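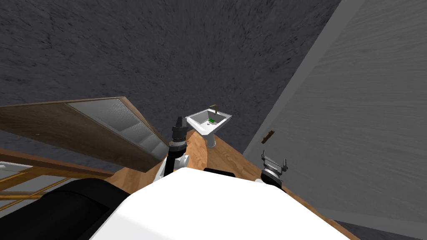 Computer-rendered interior with a wooden floor and pale grey wall

Tendering and public contracts > Frameworks and supplier lists

Is it worth paying to get on a council framework?

heidrun_ladefoged

I run a small furniture repair and refitting firm, four of us plus a van, and we mostly do offices and the odd school. Last month a company called Bortolotti rang to say that a framework for "minor fit-out and furniture services" was opening for new suppliers and that we were "an excellent match". They want £460 to prepare the application, then £110 a year to keep our entry live on something called Prirnow, which they describe as the buyers' portal.

The brochure says 1,342 public bodies can buy through it. It doesn't say how many do. When I asked what a supplier our size usually gets in the first year, the man said it varied by region and moved on to payment terms. I asked again by email and was sent the same brochure.

I've never bid for public work beyond quoting for a school direct. Does being on a framework bring in jobs, or am I buying a place in a long list? And is it normal to pay at all?

Heiðrún Ladefoged

Badik

Yes frameworks are good, we got on one and it has been great for us. You have to be in it to win it. Some charge and some don't. £460 is cheap compared with what a bid writer would cost you, so I'd just do it.

old_buyer_north

I bought for a district council until I retired, and I'd keep your card in your pocket for now.

A place on a framework is permission to be asked. Most of them say somewhere in the terms that no volume of work is promised. Look for the words "no guarantee" or "no obligation to purchase" and I'd be surprised if you didn't find them. The 1,342 figure is the list of bodies allowed to use it, and it costs a body nothing to be named. My own council was named on dozens that I never opened.

Then there is the matter of who you are dealing with. Bortolotti might be running the framework, or they might only be filling in forms for a framework that somebody else runs and lets you join free. I don't know them and can't say which. Ask them for the name of the contracting authority, in writing, and for the number of the published notice. Both ought to exist and neither is a secret. If you get the brochure a third time, you have your reply.

Supposing it is real, I'd ask the authority itself (not the agent):

How many suppliers are on the lot you'd be joining?
What was spent through that lot last year, and with how many of them?
Is work given out by mini-competition or handed straight to the top-ranked firm?
Is there a levy on each job, and who pays it?

If it goes straight to the top-ranked firm and you come in ninth, you won't hear from anyone. Public bodies can be asked for spending figures under freedom of information. It takes a few weeks, so don't let a "closing soon" call hurry you.

As for paying, a levy on work you've won is common enough. A yearly fee for being visible is something I'd want explained. Plenty of tender notices can be read free, and a lot of small repair jobs never go near a framework anyway. Ours under £1,000 went to whoever the facilities team already knew. You've done schools, so ring the business managers at the ones you've done and ask how they'd buy from you again.

Barkel

Agree with most of that, though I wouldn't write off frameworks altogether. We're on two. One has brought us nothing since we joined. The other gave us a decent refit in September and a couple of small jobs after it, but we'd worked for that authority before and I suspect they'd have found us regardless, so I can't tell you what the framework did.

Check the insurance levels before anything else. One we looked at wanted far more professional indemnity cover than a repair firm has any use for, and the extra premium would have eaten the profit. Also, Badik, how much work did yours bring in?

Thread closed to new replies April 2023

Related threads
Can a council ask for three years of accounts from a new firm?
Mini-competition feedback was two lines long, can I ask for more?
Late payment by a school, who do I write to?
What counts as social value for a firm of four people?
Prirnow login emails going to junk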